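How to tidy cables on a wood floor

Cables that cross an open floor get stepped on, rolled over by chairs and pulled out of their sockets. Sorting them takes roughly 30 minutes and costs very little. You need a roll of hook-and-loop ties, some masking tape, a pen and a dry cloth.

Start by finding out what each cable does. Follow it from plug to device, wrap a bit of tape near the plug and write the name on it. Switch off the power strip before you unplug anything. 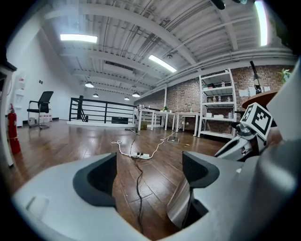 Next, decide where the power strip should live. Against a wall or under a table is best, well away from the top of any stairs. If it has to stay near a floor outlet, turn it so the cords leave on the side people don't walk on.

Fold the extra length into flat loops, 18 inches long at most, and tie each loop in 2 places. Keep the ties a little slack - a tight one can damage thin cords. Don't coil a cord that feeds a heater.

Wipe the boards before you lay anything back down. Grit under a cord will scratch a glossy finish. Don't use duct tape on it either, as the glue is hard to get off.

Plug everything in again one cord at a time and check the labels.

Karine Fraser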